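From the Protham Parents' Circle

Dec 13, 2018

Motherhood, my grandmother held, was a matter of patience and a clean apron. She raised 7 of us in Bisten, if you count the cousins, and I never saw the apron clean. I suspect the patience was washed with it. 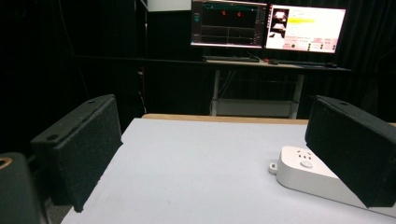 Our evenings on family life start again in May, in the hall at Brandthorpe, and the subject is what we owe the people who brought us up. Last time 22 of you came and we ran out of biscuits before we reached forgiveness. A family table is rarely as bare as that flat white one with its strip of pale wood along the far side, and mine has a layer of homework on it dating back to the spring. Bring your own opinions, and your mother if she'll come. She may have views on your opinions.

The hardship fund stands at £692. We were hoping for £3000, but then we were also hoping for grateful teenagers.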